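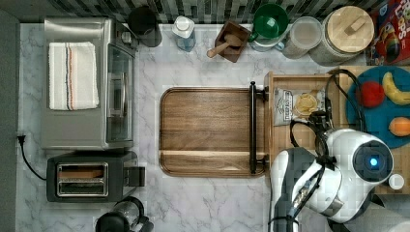
家計簿を日本語でつけています

私は日本語の家計簿を使っています。アプリではなく、紙のノートです。今年の十二月で三冊目が終わります。日本に住んでいたのは学生のときの二年間だけで、今はレルポート(Lellport)という港のある町で暮らしていますが、家計簿だけはずっと日本語で書いています。先月、このブログを読んでくださっている方から「どうして母語で書かないのですか」というメールをいただきました。短く返事を書くつもりでしたが、だんだん長くなりましたので、こちらに書くことにしました。

日本語の間違いがありましたら、いつものように教えてください。直します。

始めたころのこと

最初の一冊は、日本から帰るときに友人のラヴァニヤ・バンゲラさん(Lavanya Bangera)にもらいました。彼女は同じ寮の、私の上の階に住んでいました。先に就職が決まって引っ越すことになり、荷物を減らしているときに「これ、一月しか書いてないけど、要る?」と言って渡してくれました。一月のところには彼女の小さくてきれいな字が残っていて、「キャベツ」の横に「高い!」と書いてありました。私はそれを見て、家計簿には感想を書いてもいいのだと知りました。

そのあと二月から私が続きを書きました。一冊の家計簿に二人の人の生活が入っているのは少し変な感じがしますが、捨てるのはもったいないと思いました。今も本棚にあります。

二冊目からは自分で買うようになりました。日本の通信販売で注文して、ノートの代金と送料を合わせて1,966円でした。家計簿の最初の行に、その家計簿の値段を書くことにしています。これは何費になるのか、毎回迷います。一年目は「文房具」、二年目は「教育費」、今年は「趣味」と書きました。自分の気持ちが変わっていくのがわかって、あとで読むと面白いです。

費目の名前がむずかしい

日本語の家計簿には、費目という欄があります。食費、日用品費、交際費、被服費、医療費などです。この「費」のついた言葉は、学校の教科書ではあまり勉強しませんでした。はじめて「被服費」を見たとき、読み方がわからなくて、辞書で「被」という字を引きました。「被害」の「被」と同じ字でしたので、服の被害にあったお金かと思いました。高いコートを買ったときなどは、その意味でも合っている気がします。

いちばん好きなのは「交際費」です。私の母語では、友だちとお茶を飲んだお金も、親戚の結婚式に持っていったお金も、別々の言い方をします。日本語ではどちらも「交際費」に入れることができます。人と付き合うためのお金、という考え方がはっきりしていて、少しこわいような、正しいような感じがします。ラヴァニヤさんに久しぶりに電話をして、そのあと本を一冊送ったとき、本の値段と切手代を交際費の欄に書きました。書きながら、この欄が毎月ほとんど空白だったことに気がつきました。レルポートに来て最初の冬のことです。

それからは、交際費が空白の月は少し反省して、だれかに連絡をするようにしています。節約の本には交際費を減らしましょうと書いてありますが、私の場合は増やすほうが目標になりました。

反対に、好きではない費目は「雑費」です。とても便利で、便利すぎます。二年目の家計簿では、わからないものを全部「雑費」にしましたので、年末に計算したら食費の次に大きい費目が雑費でした。中を見ると、電池、花、傘の修理、駅のロッカー、となりの子どもの誕生日の風船、などです。どれにも理由があったはずなのに、「雑」という字の下に入れると、大切ではないものに見えてしまいます。今年からは、雑費と書きたくなったら、まず十分考えることにしました。傘の修理は今は「被服費」です。日本人の方がどう思われるかわかりませんが、傘は体を守るものですので、服の仲間だと私は思います。

書く時間について

家計簿は夜の十時に書きます。時間は15分だけと決めています。それより長くなるとつらくなって、次の日に書きたくなくなります。台所のいすに座って、財布からレシートを出して、古い順に並べます。日本語で書くために、一度レシートの言葉を頭の中で訳さなければなりません。この訳す時間が、私にとっては大切なようです。

たとえばレシートに書いてあるのは短い記号のような言葉で、自分の国の言葉ですので、見た瞬間にわかってしまいます。わかってしまうと、何も考えないで数字だけを写します。日本語にするときには、「これは小麦粉と言うのだったか、薄力粉と言うのだったか」と考えます。考えている間に、なぜこれを買ったのか、だれと食べるつもりだったのかを思い出します。
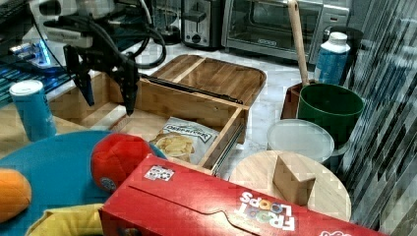
おやつの買い方がわかってきたのも、この訳す作業のおかげです。私は長い間、お菓子を全部「食費」の中に入れていました。日本語の家計簿をつけている人のブログを読みましたら、主食、副食、それから「嗜好品」と分けている人がいました。嗜好品という言葉はそのとき初めて知りました。漢字がむずかしくて、今でも書くときは辞書を見ます。一回書くのに時間がかかりますので、甘いものを買う前に「またあの字を書かなければならない」と思って、棚に戻すことがあります。画数の多い漢字には節約の効果があるようです。

ただ、これは最近あまり効かなくなりました。書くのに慣れたことと、「菓子」と書けば簡単だということに気がついたのが原因です。

ムトゥさんとの話

同じ職場のムトゥ・ピントさん(Muthu Pinto)は、アケヴェル(Akevell)という家計簿のアプリを使っています。買い物をすると電話が小さく鳴って、自動で費目に分けてくれるそうです。昼休みに見せてもらいました。円いグラフがとてもきれいで、色もたくさんあって、私のノートとは大きな違いでした。

ムトゥさんは私のノートを見て、「計算はだれがするんですか」と聞きました。私がしますと答えたら、しばらく黙ってから「間違えませんか」と言いました。間違えます。今年の四月は、何度計算しても財布の中身と合わなくて、22も足りませんでした。バスの切符を二回書き忘れたのではないかと思いましたが、わからないままです。その月の最後の行には「行方不明 22」と書きました。行方不明という言葉は人に使うことが多いと思いますが、お金に使ってもかまわないでしょうか。「使途不明金」という正しい言葉もあると後で知りました。でも、こちらは政治のニュースの言葉のようで、台所のノートには少し大きすぎる気がします。

ムトゥさんのアプリにも弱いところがあります。彼が母親に頼まれて薬を買ったとき、同じ店で歯ブラシも買ったので、全部が「日用品」に入ってしまったそうです。彼はそれを直さないで、そのままにしていると言いました。私なら二行に分けて、薬のほうに「お母さん」と書きます。どちらがいいということではありません。彼は月に一度グラフを見れば十分で、私は毎晩書かないと落ち着かない性格です。

それでも一か月だけ、私もアケヴェルを試してみました。便利でした。夜の時間が空きましたので、その時間に何をしたかというと、電話で関係のない動画を見ていました。一か月後にグラフを見て、食費が多いことがわかりましたが、何を食べたのかは思い出せませんでした。それでノートに戻りました。試した月のところは白いページになっています。そこだけ旅行に行っていたように見えます。

祖母のノート

家計簿を書く習慣は、祖母から来たものかもしれません。祖母は94歳で、プロルトデール(Ploltdale)の古い家に叔父の家族と一緒に住んでいます。若いときから帳面をつけていて、今も鉛筆で書いています。線は引いていません。日にちもあまり書きません。「雨、魚は来ない、卵」のような書き方で、値段のない行もあります。

子どものころ、私はこれを日記だと思っていました。お金の記録だと知ったのは大人になってからです。叔父に聞きますと、魚が来ない日は魚屋に払わなかったという意味だそうです。払わなかったことも書いておくのが祖母のやり方でした。

去年の夏に帰ったとき、私の日本語の家計簿を見せました。祖母はもちろん日本語が読めませんが、眼鏡をかけて、長い間ページをめくっていました。そして数字の並んでいるところを指で押さえて、「ここは高かったね」と言いました。歯医者に行った日でした。数字は同じ形ですので、わかるのですね。私は説明しようと思いましたが、祖母は次のページに行ってしまいました。

帰る前の日に、祖母の帳面を一枚だけ写させてもらいました。店の名前らしいところに「ラジュ」(Raju)とありましたので、人の名前かと思って聞きましたら、昔近くにあった雑貨屋の名前で、主人は別の名前だったそうです。石けんも糸もお茶もその店で買って、月の終わりにまとめて払っていたと話してくれました。帳面には店の名前だけがあって、品物は書いてありません。祖母の「雑費」は、店の名前がついているぶん、私の雑費よりずっといいと思いました。

それをまねして、私も今年の後半からは、よく行く店の名前を書いています。角の八百屋さんは看板がないので「角」と書きます。パン屋さんは二つあって、「坂の上」と「坂の下」です。坂の上のほうがおいしいのですが、雨の日は坂の下になります。ノートを見ると、今年の秋はずっと坂の下でした。

続けるために決めていること

同じことを始めたいという方もいらっしゃいましたので、私の決めていることも書いておきます。

書けなかった日は、次の日に思い出せるものだけ書きます。思い出せないものは書きません。以前は空白がいやで、適当な数字を入れたことがありましたが、うその数字は不思議とあとまで覚えていて、そのページを開くたびに気になります。

ペンは黒だけにしました。最初は収入を青、支出を赤で書いていましたが、赤いページを見ると悪いことをした気持ちになりますのでやめました。

わからない日本語は、ひらがなで書いて先に進みます。まとめて調べるのは休みの日の朝です。コーヒーを飲みながら辞書を引くのは楽しいです。「立て替える」という動詞は、こうして覚えました。同僚の昼ごはん代を私が先に払った日のことで、ノートには「わたしが さきに はらった あとで かえしてもらう」と長いひらがなが残っています。その下に、あとから小さく「立て替え」と書きました。あんなに長い文が三文字の漢字とひらがなになったときは、うれしかったです。

そのお金は、まだ返してもらっていません。

来年のノートはもう注文しました。少し値上がりしていましたが、届いたら最初の行に値段を書きます。費目は今度こそ「日用品」にしようかと思っています。毎日使う物ですから。皆さんは家計簿の代金を何費にしていらっしゃいますか。よろしければコメントで教えてください。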